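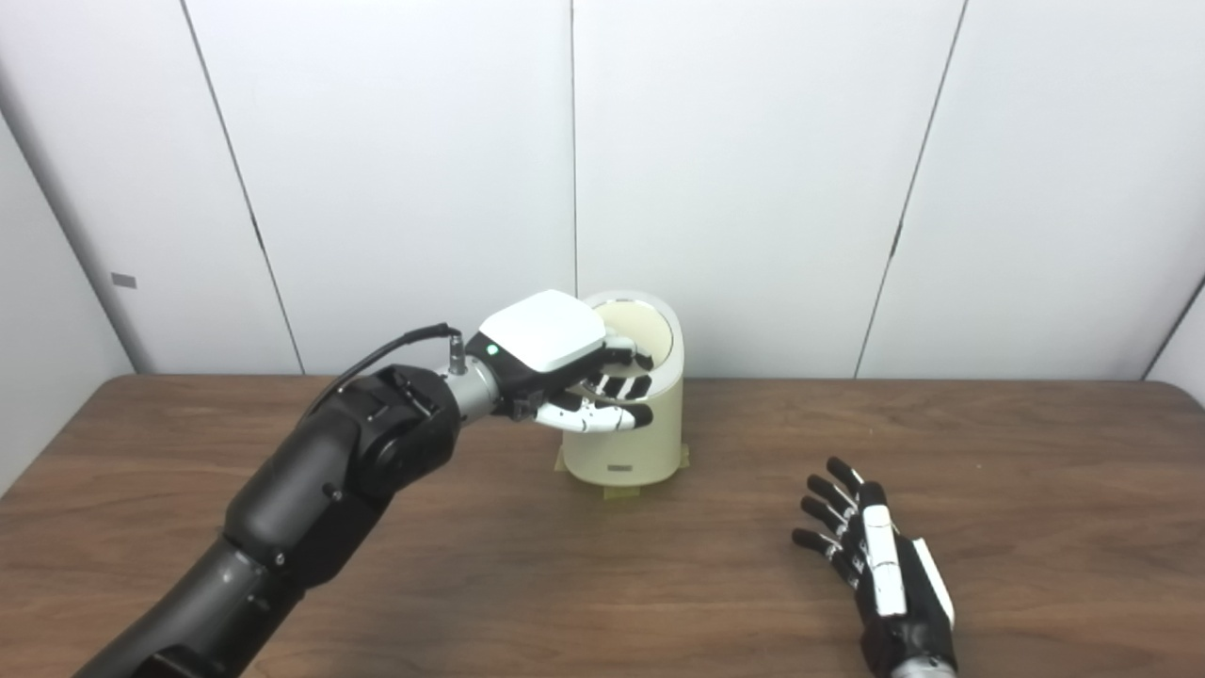 Is the translation of the Skotance parish registers on course to finish within the grant period?

The transcription will finish on time; the translation and the index are likely to run two months over, for the reasons given under Index below. No additional money is requested.

Progress report to the Khoury Fund
Period: second half of the grant, to the end of July

1. Transcription

All 12 volumes have now been transcribed in full. Volume 7, which was outstanding at the last report, was returned from the binder in May and read straight through. Its outer margins are badly worn and a number of surnames in the burial entries survive only in part. Missing letters are given in square brackets where the same family occurs elsewhere in the series, and left as a gap where it does not.

The two volumes from the chapel at Udasska use a different column order from the Skotance books. They have been transcribed as written and not rearranged. A short note on the column order has been placed at the front of each file.

2. Translation

Baptisms and marriages are complete. Burials are complete for nine volumes and in hand for the remaining 3. The causes of death have been slower than planned. The clerks used a mixture of Latin, local terms and abbreviations of their own, and one abbreviation (a crossed "f") plainly changes its meaning when the handwriting changes in volume 4. It is now translated as "fever" before that point and left untranslated after it.

Place names are kept in the spelling of the original, with the modern form in a second column. Farm names that cannot be matched to the present map are marked as unplaced. Nearly 30 of these remain, most of them on the Vustia side of the river, where the farms were merged and renamed after the drainage works.

3. Index

The index of persons was begun in the spring from the finished baptisms. Work stopped for several weeks when it became clear that the first set of rules joined people who should have been kept apart: two cousins of the same name, baptised in neighbouring years, had been entered as one man with two weddings. The rules now require a matching parent or a matching farm before two entries are joined. The entries made under the old rules have been checked again from the beginning — this accounts for most of the delay.

The index of places is further on and should be ready for checking in the autumn.

4. Spending

Spending on transcription closed slightly under the agreed sum. The binder's charge for volume 7 was higher than quoted because the spine needed replacing, and was met from the same heading. Nothing has yet been drawn for printing.

5. Changes to the plan

We ask the Fund to agree to the following:

An extension of 2 months, at no cost, to complete the burials and the index of persons.

The Udasska volumes to be issued as a separate part, with their own index. Few families appear in both sets.

The glossary of causes of death to be moved from the printed edition to the online files, where it can be corrected.

6. Next period

Translation of the remaining burials will continue in volume order. Sample pages of the printed edition, set in both of the layouts discussed at the last meeting, will be sent with the next report. The Fund's comments on the treatment of unplaced farms would be useful before the place index goes for checking.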